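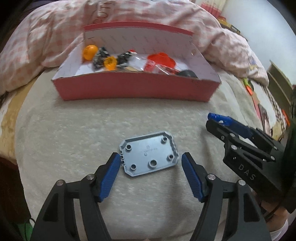
The Back Half of Everything

Opinion, February 2020
By Waqas Abbasi

The box my fan heater came in says "Easy to Open, Easy to Repair" in a cheerful green stripe along one side. I have now opened it. I would like to talk about the word "easy."

The heater is a Midow, a small thing that sits under my desk and keeps my feet alive from December until the forsythia. It started rattling a few weeks ago. The rattle came from inside, so the inside was where I had to go, and between me and the inside stood a molded plastic cover with no visible screws. The leaflet told me to unplug the unit, wait, and "gently release the rear cover." There was an arrow pointing at the cover. There was no word on what gently releasing it involved.

I used a butter knife. Then I used a plastic spatula, after reading that a butter knife was what barbarians used. I ran it along the seam, felt something give, heard the little crack that everyone who has ever opened a remote control knows, and gave up being gentle. The cover came away with one clip shorter than its neighbors. The tip of that clip went somewhere into the carpet, where it remains.

Turn a cover like that over and you can see that somebody worked hard on it. The outside is made to look like nothing. All the thought is on the inside: hollow posts rising off the floor of it, a rim, a row of clips, a bit of lettering that only a repairman or a busybody would ever read. Somebody decided how thick those posts should be. Somebody else, I assume, asked whether they could be thinner. I have respect for the first person and suspicions about the second.

My complaint is with the green stripe. In the past few years, repair has become something companies like to say. It used to be that a manufacturer would warn you off opening anything, with a sticker that threatened your warranty and possibly your life. Now the sticker has been replaced by encouragement. We are all invited to pry. And I can't find much evidence that the things we are prying at have changed, apart from the box.

Look at what the clip does. It is a springy finger of plastic that bends once on the assembly line, slides past an edge and catches. It's quick and it's cheap, and it spares the factory a screw, which means it spares the factory the person or the machine that would have to drive the screw. I don't begrudge them that. What bothers me is hearing the same clip described as a favor to me. "Tool-free access," the Midow leaflet calls it. A screw needs a tool, true, and the tool is in my kitchen drawer, and when I have finished with it the screw goes back in the hole exactly as strong as it was. I can take a screw out every winter until I die. I've yet to own a clip I would say that about.

I put this to Sadia Durrani, who taught me most of what I know about taking things apart and who thinks I am being unfair. She spent years at the bench of a repair counter before the rent went up, and she still fixes things at her dining table for anyone who asks politely. Her view is that a good clip is better than a bad screw. She has seen plenty of screws driven into soft plastic posts by someone in a hurry, and plenty of posts that split from top to bottom on the second tightening.

"You remember the screws from your grandfather's radio," she told me. "Those went into metal. You put a screw in one of these and you've got three goes before it's turning in dust."

I take the point about the posts. I'd still like my three goes.

She also says that most people who break clips do it by starting in the wrong place. There is an order to it, apparently. You begin at the end where the cover hooks and finish where it snaps, or it may be the other way around, depending on the maker, and you find out by feel. She laid an old blanket over the table, put my heater face down on it, and had the damaged cover off again in the time it took me to find my glasses. Then she put it back on and made me do it. I broke nothing. I was pleased with myself for the rest of the afternoon.

But I came home thinking that this rather proved my case. If the method exists, and if someone can show it to me in a minute, it could be printed. The leaflet has room. It spends a whole panel on the history of the Midow family of comfort products, and another on how to register for the newsletter. A drawing of the underside of the cover with the clips marked would take up less space than the congratulations on my purchase. The people who molded the thing know where every clip is. They are the only ones who do, and they sent me in with an arrow.

Then there is the question of parts. I went looking for a replacement cover, as a company so keen on repair must surely sell one. Midow lists motors, filters and feet. It doesn't list the cover. The Veslow, which is the heater my sister has and which looks to my eye like the same heater in a different mood, does have a cover listed in its parts catalog. It had been out of stock each time I checked. The site offered to email me when it came back, and it has emailed me faithfully since then about a humidifier.

I asked Midow by way of its contact form. The answer was friendly and said that the housing was "designed to last the life of the product." I have read that sentence many times. It can be taken as a promise that the cover won't break. It can also be taken as a statement that when the cover breaks, that was the life of the product. I'm fairly sure which one the lawyers had in mind.

Ghumman, the hardware store on my side of town, keeps a bin of orphaned plastic near the register: battery doors, knobs, lids, the backs of things. It is all loose and nearly all unlabeled, and people dig in it the way they dig in a box of old records. I dug. I found several covers that were nearly mine. One had the clips but they were on the wrong side. One had posts in what looked like the right places and a rim that missed by the thickness of a fingernail. I don't understand why this should be so. A cover for a small heater is a rectangle with its corners taken off. Every maker has arrived at more or less the same rectangle and has made sure it fits nobody else's.

The standard reply is that nobody wants 400 identical products, and that design would suffer. Would it? The cover faces the wall. Mine faced the underside of a desk. I couldn't have told you its color before I broke it. Whatever freedom of expression is being protected back there, it is being enjoyed by dust.

The enthusiasts don't get off lightly either, and I count myself as a lapsed one. There's a habit in repair circles of treating every opened gadget as a small victory. I went to an evening on this subject at the Linditz reading room over the winter, and the speaker told us with great warmth that if we couldn't open it, we didn't own it. People clapped. I clapped too. But I've opened a lot of things since I first heard that line, and I owned them just as much when I couldn't get them closed again. Opening is the part that makes a good video. The closing, with a cover that now bulges a little at one end and a strip of tape where the clip used to be, is done off camera.

And tape is where a great deal of home repair ends up. I have a flashlight in tape, a kitchen scale in tape, and a doorbell held shut by a rubber band off a bunch of asparagus. They work. I'm not ashamed of them. I only notice that in every case the part that failed first was fine at the start — it was the cover, and it failed when I went in to fix something else.

A heater, I should say, is a poor thing to keep in tape. Sadia was blunt about that. She melted a scrap from her own box of bits into a new tip for the clip, filed it down, and told me to check it before every winter and throw the thing out if it ever came loose. She wouldn't take money. If she had charged me for her time at the old counter rate, it would have come to $60, and a new Midow can be had for less than that on sale. I think this is the figure that all the talk about easy repair is careful to walk around. The cover isn't listed because hardly anyone would buy it. Hardly anyone would buy it because the whole heater costs the same as an hour of a skilled person's attention, and the heater comes with free shipping.

So what would persuade me? Very little, and all of it dull. Print the underside of the cover in the leaflet. Mold a small mark on the outside over each clip, where a thumb would find it. Put the cover on the parts list at a price that bears some relation to a piece of plastic, and keep it there for as long as you keep selling the heater. Or use two screws, and a post thick enough to take them, and let me get my screwdriver.

None of that would look like much on a green stripe. I'd buy it anyway, and I would even put up with the newsletter.

The rattle, by the way, was a sunflower seed. I don't eat sunflower seeds. Sadia thinks a mouse.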